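Set-up Guides > End Effectors > Comparative Trials
June | Lilham Automation documentation group

Section 7: Comparing grippers for drive caddy handling

7.1 Scope

This section covers the bench comparison of two-jaw grippers on the Wimora arm for removing and inserting 3.5-inch drives in caddies. It applies to the Juton linkage gripper and the Tuhiwai parallel gripper. Vacuum tools are covered in Section 8.

Complete Section 5 (arm mounting and payload) and Section 6 (wrist camera calibration) before starting. Both grippers must be tested on the same arm, with the same controller firmware and the same chassis position. Results taken on different benches should not be merged.

7.2 Before you start

1. Power down the test chassis and disconnect it at the wall.
2. Confirm that every drive in the trial is blank or marked for disposal.
3. Fix the chassis to the bench plate with both clamps. Check that it does not shift when a caddy is pushed fully home by hand.
4. Open the work log and record the gripper serial number, the pad type and the firmware version.
5. Set the arm to REDUCED speed at the pendant.

CAUTION: The finger links on the Juton gripper move outward as well as inward when the jaws open. Keep fingers clear of the link cutouts whenever the controller is energized.

7.3 Fitting the gripper

1. Send the arm to the SERVICE pose and press HOLD.
2. Offer the gripper up to the wrist flange with the dowel at the 12 o'clock position.
3. Start all flange screws by hand, then tighten in a cross pattern to the value on the flange label.
4. Connect the gripper cable and lock the collar. Leave enough slack for a full turn of the last joint in either direction.
5. At the pendant, select TOOL > LOAD PROFILE and pick the profile that matches the gripper. The Juton and Tuhiwai profiles have different tool centre points and are not interchangeable.
6. Run HOME JAWS. The jaws open fully, close fully and stop at the midpoint.

Note: If HOME JAWS ends with fault 64, the jaw encoder has not found its index. Cycle power to the tool port and repeat. If the fault returns, remove the gripper and inspect the cable pins.

7.4 Setting jaw opening and force

1. Jog the arm to the APPROACH pose in front of the selected bay.
2. Set jaw opening to 84 per cent. Both grippers clear the caddy at this setting.
3. Set closing force to level 3 for the first pass.
4. Close the jaws on a caddied drive held in the bench fixture. Wait for the GRIP OK flag.
5. Try to slide the caddy by hand along the jaw faces. If it moves, raise the force by one level and repeat from step 4.
6. Record the lowest level at which the caddy does not move. Use this level for the full trial.

CAUTION: Do not exceed level 6 on a bare drive. The top cover can deflect under point loading from the narrow finger.

7.5 Checking the grip from the wrist camera

The wrist view is used to judge jaw contact and drive angle. Pause the cycle at the CLEAR waypoint and compare the live view with the reference for the gripper in use.

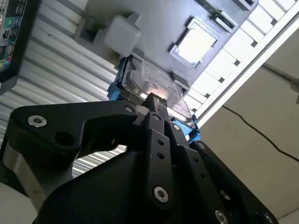 Figure 7-2. Wrist view, jaws closed on a 3.5-inch drive in a blue caddy, chassis behind.

Check the following at the pause:

1. The jaws are on the drive and caddy assembly, with no cable or bay hardware caught between them.
2. The caddy tab is free and has not folded under a finger.
3. The drive sits squarely in its caddy.

The wrist view is tilted relative to the bench. Do not use the horizon of the view to judge whether the drive is level. Use the jaw edges, or read the tool angle from the pendant.

Bright reflections from the drive cover can cause the edge detector to drop out near the contact point. If EDGE LOST appears, lower the exposure one step at a time until it clears. Do not move the bench lamps between grippers, as this changes the conditions for the second half of the comparison.

7.6 Running the trial

1. Load the cycle file for the selected bay.
2. Set the cycle count. The full comparison uses the same count for each gripper.
3. Press RUN. Stay within reach of the stop button for the first ten cycles.
4. After each stoppage, record the waypoint, the fault number and whether the drive was still held.
5. When the count is complete, export the log before removing the tool.
6. Fit the second gripper and repeat from 7.3.

A full trial at reduced speed takes around 2,972 seconds per gripper, excluding stoppages. Let the tool motor stand until its reported temperature returns to the starting value before any repeat run.

7.7 Scoring

Score each gripper on completed cycles, dropped drives, misaligned insertions and operator interventions. A stoppage caused by the chassis (stiff rail, latch not released) is logged but not scored against the gripper.

Where the two scores are close, compare the force level recorded in 7.4. The lower level is preferred. If the levels also match, prefer the gripper with fewer EDGE LOST events.

Note: Pad wear affects results late in the trial. Inspect the pads at the end of each run and note any glazing or lifting at the corners. Worn pads void the run.

7.8 Removing the gripper

1. Return any held drive to the bench fixture and open the jaws.
2. Send the arm to SERVICE and press HOLD.
3. Switch off the tool port and unlock the cable collar.
4. Support the gripper with one hand and remove the flange screws.
5. Fit the flange cover if the arm will be left without a tool.

Store grippers with the jaws at the midpoint. See Section 11 for pad replacement and link lubrication.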